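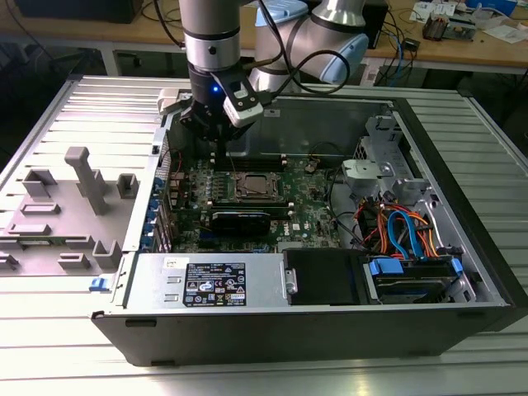
Arm over the open tower, gripper just above the memory slots. Side panel folded out to the left, supply along the front.

2018-02-14

Mulness cell, planner and wrist-sensor work. Continuing from the last entry, which ended with me writing "should be quick" and underlining it.

Goal was to get the approach to the memory slots running from the new planner with no hand-placed waypoints. The old program has eleven of them, and every one is there because somebody hit something once. I would like to retire it before it picks up a twelfth.

Started with the collision model. Plundik still loads the chassis as one box with a hole in the top, fine for a box with a hole in the top. This one has a side panel lying open flat with a gray post standing straight up from the middle of it. The planner had no opinion on the post. First dry run in simulation took the elbow happily around the left side and put the gripper fingers right through where the post would be. Reported clearance: good.

Added the panel as its own body, a thin slab plus a tall box for the post, and low boxes for the brackets either side of it. Same treatment for the drive bracket at upper right with the white handle. I did not model the raised clip near the panel's lower edge. It sits under the padding anyway, and if we get that low over there we have other problems.

Padding is the part I kept fiddling with. At 30 mm on everything, no plan at all. The slots are inside the padded motherboard, so the goal pose is in collision with the thing we are trying to work next to. At zero you get plans that look like a dare. Ended up with padding per body: generous on the post and the drive bracket, nearly none on the card and the socket frame. It's in the scene file now and no longer in my head.

Cables next. The wrist cables loop up over the top links, and the planner believes they do not exist. It found a lovely short path with the wrist wound nearly all the way around, and on hardware the loop would have been tight as a guitar string. Narrowed the wrist joint limits in the config for this cell only. Yes, this is cheating. A real cable model is on the list, just under "document the list."

Perception, morning. The wrist sensor gives a decent cloud on the green board and the black shell is patchy, as expected. Bare metal is where it gets creative. The exposed plate in the processor socket comes back as a pit, or as a small tower, depending on angle. The power supply casing does the same along its edge. Limsakul's plane fit was taking those points in good faith and tilting the whole board estimate toward the supply, enough that the final descent would have come in crooked on the slots.

Tried, in order:

Raising the outlier threshold. Worse, it began throwing out the board too.

Masking by intensity. Works on the socket plate, and also removes most of the white sticker and anything else that is bright. Not sure I mind, but it felt like luck.

Fitting the plane only on points that are green enough. Embarrassingly good. Board tilt settled down and stayed put over repeated captures from the same pose. I had spent most of the morning on the robust estimator before trying "is it green." Noted here for humility.

This will obviously fall over on the first board that is some other color. There is a config field for it, and the field is called board_hue so that whoever hits this can find it with a search.

Side effect: blue parts. The little retention clips by the slot covers and the drive tabs were getting classed together as "clip" by the feature finder, along with the SATA cables, which are also blue and which it considered one very long clip. Added a max length. The cable bundle now comes back as several medium clips. Turned the clip class off for today, we don't need it to reach memory.

Planning time. With the new bodies the planner takes 800 ms for the approach leg, where the boxy scene took 300. Most of that is collision checks against the panel brackets, so I merged the small ones into the slab as one thicker slab and left only the post separate. Did not re-time it properly. Do that before anyone quotes either number.

Afternoon, hardware. Speed at 70 percent for the transit and much slower for the descent, hand on the stop button the whole way. Approach came in over the top, cleared the drive bracket, stopped above the rear of the board with the fingers pointing down. No complaints from the force check. Repeated it until I stopped flinching. The pose over the slots is consistent to the eye. I have not put a gauge on it and will not claim more than that.

One oddity. On one of the runs the planner returned a path that was mirrored compared to the others, swinging in from the panel side. Legal, padded, cleared the post in the model. I stopped it out of cowardice. Same start, same goal, so it's the random seed. For now the seed is fixed in the launch file. Brerkeck's wrapper has a path cost option that prefers staying close to a reference, and that is probably the grown-up answer. Reading its header file, the option takes a weight with no units and a comment that says "tune."

Left to do:

Path cost in place of the fixed seed.

Re-time the merged scene.

Rerun board fit with the overhead lights off. All of today's captures had them on.

Move the wrist limits somewhere more visible than line 4 of a file called misc.

Descent to contact. Not started. The November notes have force numbers from the old gripper fingers, do not reuse them, the new ones are stiffer and I have already caught myself copying the values across.

Scene file and config are committed on the approach branch. The old waypoint program is still on the controller, renamed with an "old" on the end, next to the other one with an "old" on the end.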